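Botard Open Day: Your Questions, My Answers

Hi, I'm Maribeth Sarmiento, and I'm the person who answers the open day inbox at Botard. I've pulled together the things people ask me most so you don't have to wait for me to get back to you (I'm slow in August, sorry!). If yours isn't covered, write anyway.

When is it and how long should I plan to stay?

We open the doors at 10 a.m. and start nudging people out at 4. Most folks stay a couple of hours, though last year one family from Jendmont came for the first demo and were still at the snack table when we were stacking chairs.

Do I need a ticket?

Walking around is free and you don't need to book. The kitchen demo is the exception, and you do need a slot for that one. There are 28 seats per session and they go fast, so grab yours online before you come. If you book and can't make it, please let me know and I'll pass the seat on to somebody on the waiting list.

What happens in the kitchen demo?

This is my favorite part of the day! Zuzana Oravec runs it, and it takes half an hour if nobody asks anything, so call it 45 minutes. She puts our simulated kitchen up on the big screen and gives the arm a household chore. Opening a cabinet, finding something on a shelf, that kind of thing. Then she stops it partway and talks about what it has to work out next, like where the door is going to swing and how to reach past it without bumping anything.

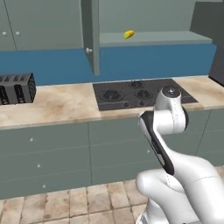
She'll usually run the same chore several times with small changes, and you get to call out what you'd like changed. Kids are very good at this. They're ruthless about it, really. Sometimes the arm copes and sometimes it makes a complete mess of things, and Zuzana is happy to show you both.

Why a simulated kitchen? Don't you have a real robot?

We do, and you can see it in the Vikis room down the hall. But a practice run in simulation costs us next to nothing, and we can do a lot of them. The cabinet chores had nearly 3,000 runs behind them the last time I asked. When the arm whacks a door on the screen, you reset and go again. When the real one does it, Štefánia Bednárik has to go find a screwdriver, and she'd like to spend her afternoon some other way.

Can I drive the arm myself?

Yes, on screen! After each session there are 2 stations set up with controllers, and you can have a go at opening a door or picking something up. It's a lot harder than it looks. I have been trying for ages and I still can't get a cabinet open without going around the long way. The real arm stays behind its barrier and only our own people run it.

Is it okay for little kids?

Sure, bring them. The demo room gets dark and there's a fair bit of talking, so with toddlers I'd sit near the door. Strollers can go in the hallway by the coats. The controllers are a bit big for very small hands, but you're welcome to share one.

Will I understand any of it?

I came here from a dental office, and I follow it fine. Zuzana keeps things plain. If you do want the heavy stuff, Dagmar Tóth has a table by the window and will talk about motion planning for as long as you can stand there.

Can I take pictures?

Go ahead in the demo room and the Vikis room. Please keep your flash off during the demo, and don't photograph the whiteboards in the back office.

Is there food?

Coffee, lemonade and sandwiches from Šindelář, the bakery across the street. Štěpánka Šindelář brings poppy seed rolls over at noon and they're gone very quickly. Cash or card both work.

Where do I park?

The lot behind the building is small and fills up early. There's more space on the street past the bakery, and the bus from Jendmont stops right out front. If you need a spot close to the entrance, email me beforehand and I'll put a cone out for you.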